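Folding knitwear: can a machine do it yet?

Towels, mostly yes. Sweaters, not reliably. Knit stretches under its own weight, and a patterned sheet underneath makes the edge harder to find. If you are testing a folder at home, start with a flat, firm surface and one garment at a time. Smooth the ribs by hand first - creases confuse the grip.
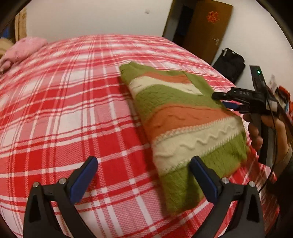 Rania Bataineh writes that she still folds cable knits herself and leaves 5 minutes for each.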